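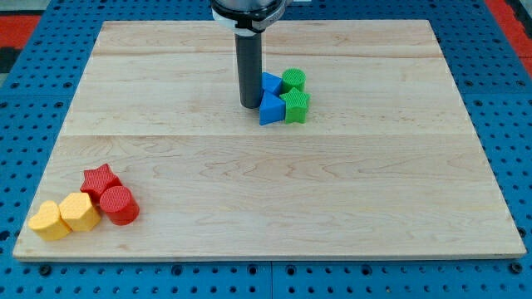 Zeyu Hao

Print | E-mail
4 min read

Pushing blocks in a tight group: planner keeps picking the wrong contact side

I have a tabletop pushing setup with a cylindrical tip on the arm. Commands are simple, something like "separate the green star from the blue triangle" or "push the red cylinder to the center." The policy outputs 2D deltas for the tip, and the height is fixed a little above the wood. Single blocks with space around them are fine. Groups are not.

The bad case is the group at the top of the board. Both blue triangles are in it, and the tip is right up against the rear one. From this kind of start, the Zundar planner asks for a push to the right, which drives everything together as one lump. What I want is for it to back off, go around, and come in from the far side of the green star.

Setup:
- Zundar planner, sampling in 2D, tip modeled as a circle
- Dulteck camera driver, one RGB view, low angle from the front
- Plikbridge between the camera machine and the control machine
- control loop at 20 Hz
- block poses from a segmentation model I trained on my own images

I ran 264 episodes overnight. Isolated blocks nearly always work. If the target touches another block at the start, it fails more often than it succeeds. I have already raised the sample count and it made the planning slower with no other change.

Has anyone got this planner to treat touching objects separately?

tlombardi

Before changing the planner, draw the estimated footprints over the camera view for one of the failing starts. My guess is that your two blue triangles come out as one object. They have the same color and the same shape, one is partly behind the other, and your view is low. If the mask is merged, the planner sees a big blue thing with the tip next to it and pushes it, which is reasonable given what it was told.

The other group should be easier for you, even though those blocks are close together too. The neighbors there differ more in shape, and the red cylinder lying on its side will have its own problem. Is your footprint for it a circle or a rectangle?

Zeyu Hao

Circle. I look up the footprint by class. I hadn't thought about it lying down.

I will draw the overlays tonight.

gantry_pete

I don't agree that it's perception. I had the same behavior in Zundar with perfect poses from simulation. The default cost has a term for tip travel distance, and going around a group costs a lot compared to pushing through it. When the tip starts in contact or close to it, the cheap sample is always the short push. Set travel_weight to zero and see what it does. If it goes around, you have your answer and the masks can wait.

tlombardi

Perfect poses in simulation tell you the planner has a bias. They don't tell you what is wrong on his table. Both can be true, but he should look at the inputs first. It takes ten minutes.

gantry_pete

Changing one number takes ten seconds.

m_osterhaus

What's the delay through Plikbridge? We had an integration from Van der Linden with the same split between two machines, and the image stamps were set on arrival instead of at capture. Real delay was 200 ms. At 20 Hz that is four control steps. With a lone block you don't notice, because the next correction fixes it. Next to a group, the tip has already moved into something by the time the pose catches up.

Check where the stamp is set. In our version it was an option in the bridge config and it was wrong by default.

gantry_pete

Delay would give him overshoot. He says the planned direction is wrong from the first step, with the arm standing still. I don't see how a stamp does that.

m_osterhaus

Fair for the first step. I would still check it. He only gave us a success rate over whole episodes, so we don't know how many of those failed on the first push.

Zeyu Hao

OK, I did all three. Results in the order I did them.

1. travel_weight to zero. The tip does go around now, but it wanders. It also goes around blocks that are nowhere near the target. From the start in the photo it came in on the right side of the green star, and then pushed it into the front blue triangle. So that is the correct side of the group with the wrong push direction.

2. Overlays. Tullio is right, the blue triangles are one mask. The combined footprint reaches under the green star as well, so the planner believes the star is overlapping it. I think it drops the overlap constraint when the start state already violates it. I found a warning about this in the log that I had been filtering out.

3. Stamps. They are set on arrival. I don't have a good number for the delay yet.

tlombardi

That warning would explain the push direction in your first test too. Once the constraint is dropped, pushing the star into the triangle is free.

For the masks, I would train with an instance label per block and not a class label, and add a lot of images where same-color blocks touch. Also, you have a wood board with strong grain and a joint across the middle. Look at whether the mask edges snap to the joint when a block is near it. Mine did on a similar table until I added more images with blocks there.

If you can raise the camera, do that first. A higher view would show more of the rear triangle.

Zeyu Hao

I can't raise the camera. The policy was trained on this view and I don't want to collect everything again.

gantry_pete

Then use a second camera for the masks only and leave the policy view alone. And don't leave travel_weight at zero. Lower it until the tip stops pushing through groups, and keep it there.

I still say the cost was half of this.

tlombardi

I would say less than half, but lower it, yes.

Zeyu Hao

Update. I relabeled by instance and retrained with 24 new layouts, all with touching blocks. The blue triangles are separate now in most of the overlays. The warning is gone from those runs. travel_weight is at a quarter of the default and the wandering has stopped.

With the tip starting in contact, I also added a fixed retreat move before the first plan – straight up, then replan. It's crude, but it removes a lot of odd samples.

The lying cylinder is still wrong. I need a pose class for it, upright or on its side, and the texture on the ends looks a lot like the texture on the other blocks. I'll open a separate thread for that one.

m_osterhaus

Did you fix the stamps?

Zeyu Hao

Not yet. The option isn't in my version of the bridge, so I have to update both machines. I'll post the delay when I have it.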